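Open Day at the Zornau Robotics Laboratory: Frequently Asked Questions

Last updated: June

What will visitors be shown?
The demonstration concerns the handling of groceries. A two-armed robot works at a produce stand laid out in the manner of a small shop, with fruit on the upper shelf and vegetables in the trays beneath. 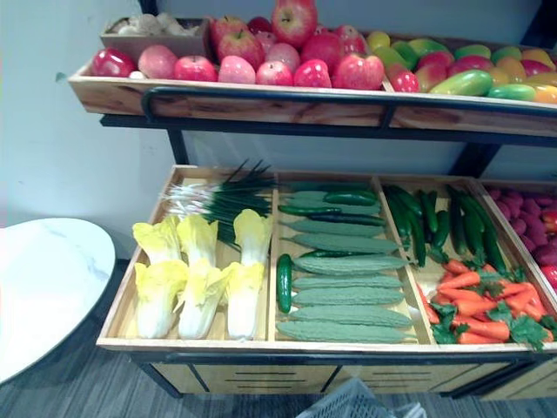 Is the produce real?
No. All fruit and vegetables on the stand are artificial. They keep their shape and may be handled repeatedly over the course of the day. Visitors are asked not to move items between compartments.

What does the robot do?
It takes produce from the stand with one hand and holds a shopping basket with the other. Carrots are among the items used. They are held as a bunch, with the leafy tops pointing upwards. 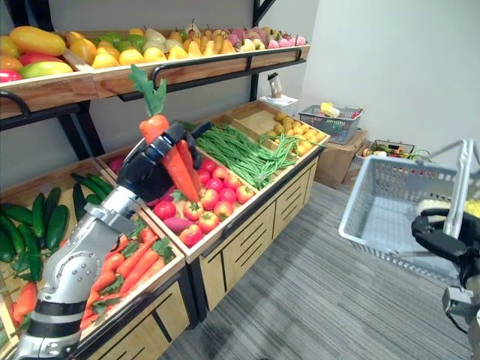 Photograph: Yuto Murakami

When do demonstrations take place?
Demonstrations are held on Tuesday from 9 a.m. and last 40 minutes each. Admission is free, but places are limited to 200 for the day and should be reserved in advance through the visitor office. Groups from schools should write to Frauke Ostermann before booking.

Does the robot use the table as well?
Yes. A round table stands beside the produce stand, and part of the programme is given to moving the basket over it. Visitors should remain behind the floor line during this part – the arms have a long reach. 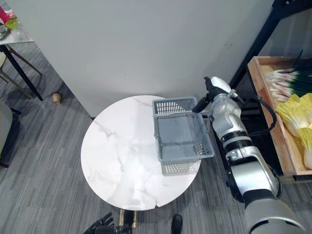

Kirkia Group for Service Robotics, Visitor Programme

May I ask questions during the demonstration?
Questions are taken at the end of each session. Takeshi Kudo will answer those on gripping and arm control, and Vlasta Dimitrov those on courses of study. Answers are given in English and German.

May children attend?
Children are welcome when accompanied by an adult. One adult may accompany no more than 2 children under the age of nine.

Why are some vegetables placed together?
Certain compartments hold more than one kind. Cucumbers lie among the bitter melons, for instance, and green onions behind the napa cabbage. Picking one kind from a mixed tray is a harder task than picking from a tray of its own.

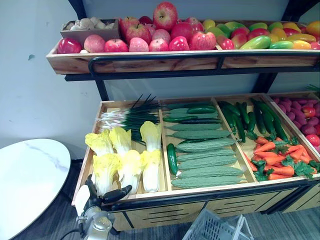 May I take photographs?
Photography without flash is permitted. Filming requires written consent, which may be requested from Ambros Wieser at the reception desk.

Shares: 40 | Comments: 2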